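Flitby Business Owners' Group
Minutes of the September meeting
Held in the back room at Berchtold, 6:30 p.m.

Chair: Ewan Swanson
Minutes taken by: Hưng Tôn

1. Minutes of the last meeting
Approved with one correction. Under item 4, "quarterly payroll deposits" should read "quarterly estimated payments."

2. Third-quarter estimated payments
Ewan reminded members that the September payment is due this month. Two members asked whether they could skip it after a slow summer. Ewan said that depends on income for the whole year and that they should run the numbers with their preparer before deciding. Members who had a much better summer than spring were told to ask about the annualized method.

3. Mileage and vehicle records
Hưng went over the log sheet sent out before the meeting. Each trip needs the date, the destination, the business purpose and the miles. The sheet has 30 lines, and several members said this does not cover a month for them. Hưng will make a longer version. The member from Windau asked about trips between two work sites on the same day. These are generally business miles, but the drive from home to the first site usually is not. Members with a home office should get their own advice on this.

4. Receipts
Long discussion. Windau keeps paper in monthly envelopes. Joledari scans everything and had 218 receipts on file at the end of August, of which 12 had no note of what they were for. Agreed that a note should be written on the day of purchase. Thermal paper receipts should be copied before they fade. Snacks and coffee bought for staff came up again. Ewan said to keep them in a separate account from client meals, as the two may be treated differently at year end.
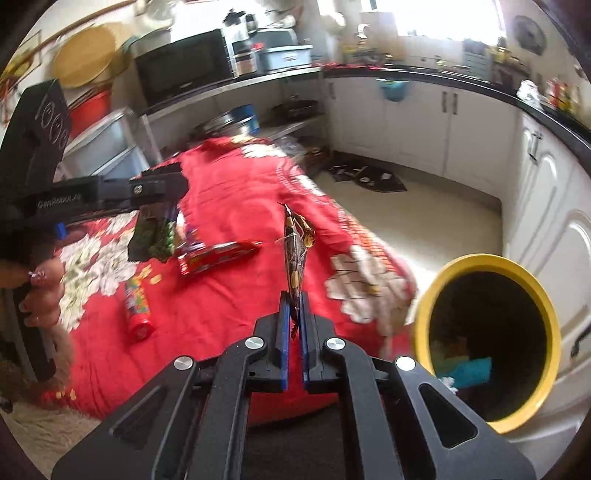

Snack wrapper held in a gripper

5. Equipment purchases before year end
Joledari is thinking of replacing a printer and two desks. Ewan said the items have to be in use by the end of the year to count for this year, so an order placed in late December may be too late. He also asked members not to buy things only for the deduction. No vote needed.

6. Workshop with outside preparer
Proposal to spend up to $300 on a two-hour workshop on closing the books. Moved by Windau, seconded by Joledari. Carried, one abstention. Hưng to get a quote and two possible dates.

7. Other business
The shared folder is nearly full. Members should remove old drafts. The sign-in sheet from the June meeting is still missing.

Action items
Hưng: longer mileage log, quote for workshop, clear old drafts from shared folder.
Ewan: one-page list of records to bring to a preparer.
All: sort staff snacks and client meals into separate accounts before the next meeting.

Meeting closed at 8:10 p.m. Next meeting in October, same room.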